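工单:Plemum 3 楼打印/扫描全部走不通,Sendby 投递队列卡死
状态:已恢复,观察中
提单:Hauwa Aliyu
处理:Takumi Kobori
开单日期:7/2/26

现象(Hauwa 原话贴过来):
早上一来就不行了。扫描到邮箱一直转圈,最后报“目标无响应”。打印也是,点了没反应,队列里能看到任务,就是不出纸。重启过机器,没用。财务那边今天要寄对账单,很急,麻烦先看这个。

补充:不是一个人的问题,整层都这样。2 楼正常。

08:52
先远程看了下。Sendby 服务在跑,没崩。队列里积了 19 个任务,最老的是昨晚的。状态全是“等待中”,不是“失败”,所以没触发告警。这个告警规则早就该改了,记一下。

09:05
从服务器 ping 打印机,通。网页管理页也能开。说明网线没事,机器也没死。
telnet 打印端口,连上去马上被断开。奇怪。

09:10
问 Hauwa 昨天有没有人动过东西。回复:昨天下午 Furukawa 的人来过,换了硒鼓,顺便“更新了一下”。更新了什么没人知道,服务单上只写了“保养”。

09:24
打 Furukawa 电话,排队,留言。先不等了。

09:30
清空队列试一次。注意别直接删,财务那批要留着。先导出,再停服务,再把 spool 目录改名,再起服务。
步骤记下来给以后的人:
1 停 Sendby 服务
2 spool 目录改名为 spool_old,不要删
3 起服务,等它自己重建空目录
4 打一张测试页
结果:测试页也卡住。不是坏任务堵的。排除。

09:41
查日志。每隔 30 秒一条 “session refused by peer”,从昨天下午四点多开始,跟 Furukawa 来的时间对得上。基本确定是固件更新之后的事。
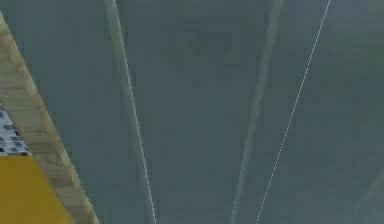 09:55
登管理页看固件版本,比 2 楼那台高一个大版本。翻设置,“访问控制”一栏变成了启用,白名单是空的。等于谁都不让进。网页管理走的另一个端口,不受影响,所以刚才能打开,把我带沟里了。

更新应该是把这一项恢复成默认了。旧版默认关,新版默认开。猜的,等 Furukawa 确认。

10:03
把服务器网段加进白名单,保存。设备提示要重启。让 Hauwa 在旁边看着,别有人以为坏了又去拔电源。

10:11
重启完。测试页出来了。打印好了。
扫描还是不行,报错变了,现在是“认证失败”。

10:20
扫描那边是另一个问题。扫描用的账号密码存在机器里,更新以后也清掉了,用户名那栏还在,密码空的。重新填,保存,测试。
还是失败。

10:28
填错了,我把旧密码填进去了 ,12 月换过一次。密码库里两条都叫“扫描”,没写哪条是新的。已经把旧的那条删了。

10:33
用新密码。扫描到邮箱成功,Hauwa 收到了。扫描到共享文件夹也试了,成功。

10:40
把 spool_old 里的任务放回去。财务那批一个一个重发,没有一次全放,怕又堵。其它的问了一圈,大部分人说不用了,已经去 2 楼打了。
有一个任务文件坏了,放回去直接报错,请原提交人重打。

11:15
Hauwa 反馈:对账单全部出来了,颜色正常。不过有几份是双份,估计是早上大家多点了几次。不处理。

13:20
Furukawa 回电。承认昨天顺手升了固件,说新版“安全性更好”。问为什么服务单上没写,对方说下次注意。要求他们以后升级前先发邮件,对方同意,让他补一份书面的,还没收到。
白名单默认开这件事他说“应该是这样”,要回去问。

14:05
Hauwa 又来:有一台笔记本还是打不了。看了,这台没走服务器,是直连打印机 IP 的,自然被白名单挡掉。删掉直连的打印机,改成走 Sendby 队列,好了。
估计还有别的机器也是直连,遇到照这个办,不要把整个办公网段加进白名单。

14:30
顺手看了 Pumov 监控。打印机那一项一直是绿的,因为只做 ping 检查。改成检查打印端口,能连上并且保持 11 秒不断才算正常。另外加一条:队列里有任务等待超过 30 分钟就发邮件。
故意把服务器从白名单拿掉试了一下,变红,邮件收到。放回去,变绿。OK。

15:10
日志盘也快满了,已用 100%差一点点。都是那个 session refused 刷出来的,压缩归档,旧的移走。跟本单没直接关系,但是不清的话晚上备份可能会挂。

原因小结
固件升级后访问控制变为启用、白名单为空,打印端口拒绝所有连接;同时扫描账号密码被清空。两件事一起发生,看着像一个故障。

未完
- Furukawa 书面说明,等
- 2 楼那台先不升级,已经在机器管理页关掉自动更新,管理密码也改了,在密码库里
- 3 楼还有没有直连的笔记本,Hauwa 帮忙在群里问一下
- 设备设置导出一份备份,本来就应该有的,一直没做。今天导了 3 楼,2 楼明天导

Hauwa 回复 15:32
群里问了,目前还有两个人是直连的,名字私发你了。其中一个明天才在办公室。扫描今天下午用下来没问题,谢谢。

Takumi 回复 15:40
收到。在的那位我现在远程改,另一位明天上午。单子先不关,改完再关。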